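Arnetti Losusside floral wallpaper: my long, rambling review

Posted July 11, 2023

So I finally papered the nook, and enough of you asked where the flowers came from that I'm giving the paper its own post. It's the Losusside pattern from Arnetti, in the pale colorway, and I bought it from Marport's online shop after going back and forth on it for an embarrassing stretch of the winter. I paid for it myself. $117 with shipping, for a double roll and a small tub of the paste they sell alongside it.

First, the space. It's a small one, three walls and a table surface, and it's where all our little things end up. Chargers, cords, whatever board game is out, stuff that needs a home and doesn't have one yet. I wanted something cheerful behind all that. I'd had it plain white before and every cord looked like a cord on a white wall, if you know what I mean. Just sad.

The pattern is big. I want to say that early, because the thumbnail on the shop page makes it look like a dainty little print and it is very much the other kind. You get pink peonies, orange lilies, blue irises and a good amount of green leaf, all drawn in that old botanical book way, and on a small wall you only get a few complete flowers before you run out of wall. I love that. My sister-in-law thinks it looks like the inside of a fancy drawer and wishes I'd gone smaller. (She has a whole hallway in gray stripes, so.)

The background is what sold me. It's pale, a bit cool, and it keeps the whole thing from going grandma. I had a sample from Uddin taped up next to it through most of March, also floral, and that one had a yellowish cream ground that looked great in the morning and dingy by dinnertime. The Losusside stayed fresh under the overhead light. If you're choosing between the two, order both samples and leave them up for a week. Look at them at night!

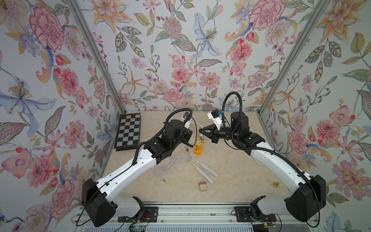
What I worried about most was the pattern fighting with the table. The top is a beige marble look, pretty mottled, and the general advice is that you don't put a busy surface next to a busy wall. Well, I did it anyway and I'm glad. The marble is so soft, all cream and a sort of pale peach, that it reads as the calm part. The peach even picks up the pinks a little. If your table has a strong dark vein in it I'd be more careful, but a quiet one like mine is fine.

And here's a thing I didn't expect to like so much: stuff looks nice on it. An orange power strip is not a decorative object. Next to the orange lilies it looks like somebody planned it. Same with the rose-gold charger, which I thought was a silly color for a charger when it came into the house and now I think of as the best-dressed thing on the table. White cords do still look like white cords. I haven't found the wallpaper that fixes that.

Okay, putting it up. I've hung wallpaper twice before, both times badly, and I'd put this one at medium difficulty. The paper has some weight to it, so it doesn't flop over on itself the way the cheap stuff does, and you can peel a strip back and try again a couple of times before it starts to complain. I did peel the back wall off once, completely, because I'd started with a peony dead center and then realized I'd be slicing another one in half at each side. Moved it over a few inches and it was much better.

The pattern match is the expensive part. With flowers this size there's a lot of waste between strips, and the roll calculator on the shop page doesn't really warn you. I ended up with a pile of offcuts that I've been using for drawer liners and one birthday present. For a small space like mine one double roll was enough. For a full bedroom I would take whatever the calculator says and add a roll, and I'd check that the batch numbers match when they come, too.

Paste: fine. It goes on a bit lumpy if you don't stir it again after it's been sitting, so stir it again. It cleaned off the front of the paper with a damp sponge and didn't leave a shine, and I was not being neat. It does smell for a day or so. Kind of like a school art room.

Corners were my nightmare in the last place, so this time I let metal do the work. There's slim silver trim where the walls meet, and it forgives a lot. You can be a little off with your knife at the edge and no one will ever know. I'd do it again in any small space with hard corners, and I like the look of it, a bit crisp against all that frilly flower business. Cut the trim before you hang the paper. I did it after, and I got metal dust all over my nice new irises and had to go at it with a soft paintbrush.

Do use a fresh blade, by the way. I know everyone says that. I thought my blade was fresh, and it tore a lily, and I said some words.

How it's holding up: well so far. The nook gets used every single day and things are always getting leaned against the walls in there. The folding travel chessboard gets propped in the back corner when it isn't being played on, right up against the paper, and I figured that would be the first spot to scuff. No marks that I can find. I wiped off one greasy thumbprint with dish soap and water and it came away clean. The shop page calls the paper "wipeable" and I'd say that's fair, for gentle wiping. I wouldn't scrub it, and I wouldn't hang it behind a stove. 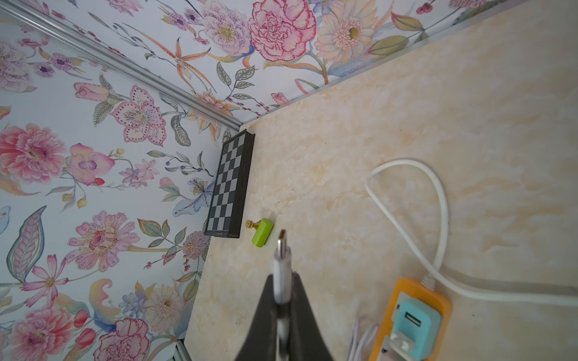 USB-C cable up front, the travel chessboard folded in the corner, a brass chess piece and a green cap keeping it company.

One real complaint, and it has to do with that last bit. Small things vanish in here. When the whole background is flowers your eye goes to the flowers, and a brass chess piece lying on a speckled tabletop is pretty good camouflage. I've hunted for a piece that was right there in plain sight more times than I'd like to admit. If your nook is for sewing pins or hearing aid batteries or anything tiny, get a tray. I'm getting a tray. Probably a dark green one, to go with the leaves, unless I find a blue one first.

Second complaint, a smaller one. The roll came with a crease across the outer few inches, I think from the tape, and I had to cut that part off. Marport's customer service was nice about it and offered me a partial refund, but I'd have liked the paper better. If you're working with no spare inches that could sink you, so unroll it as soon as it's delivered and look at the whole outside edge.

I did read the other reviews before buying (there are 1,204 of them on the shop page, and no, I didn't get through them all), and the thing people bring up over and over is that the colors are softer in person than on screen. I agree with them. The pinks are gentler and the green is more of a muted, leafy green than the bright one my laptop was showing me. I prefer it this way. If you want it loud, there's a navy version, and I've heard that one is a whole different animal.

Would I do a big room in it? Hmm. I priced out our dining room for fun and with the waste and the trim it came to just over $600, and I closed the tab. It would be a lot of peony, too. One wall of it, maybe, behind the sideboard. But in a small boxed-in space where you're up close to it, the scale is a treat, because you get to see the drawing in it. There's fine little linework on the petals that you'd miss from across a room.

I'm giving it four and a half stars. Half off for the crease and for the calculator being so optimistic. I'd buy it again for this spot tomorrow.

A couple of quick answers to what came up when I first mentioned it. Yes, it needs paste, it isn't the peel-and-stick kind. Yes, they'll mail you a sample, mine took a week to come. The tabletop was already there, so I can't tell you where to find one, sorry! And I'll put up something about the tray once I've picked it.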